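Ticket 2359: Wrist view too bright inside basket, recorder rejects episodes
Project: Wosotholm, ball and basket task
Opened by: Masanobu Kawaguchi
Status: Open

Hello. I collect demonstrations by teleoperation with the Nimero recorder. Since I updated it in May, the quality check refuses 20 of my 86 episodes with the message "exposure unstable". The refused ones all have a long part with the wrist camera low in the basket.
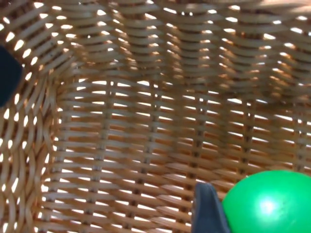
I tried a fixed exposure first. It helped inside the basket, but then the table became too dark and the check failed at the start of the episode instead. After this I returned to automatic exposure and restarted the recorder. No change.

Episode 1924 was accepted. In that one the arm stays mostly over the table, with the green ball beside the basket. 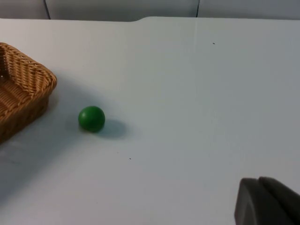
Nishimura: The new version compares brightness between neighboring frames, and the default limit is strict. Please raise it in the task settings and run the check again on the saved episodes. You do not need to record them again.

Kawaguchi: Thank you. I will try this at 16:00 and write the result in this ticket.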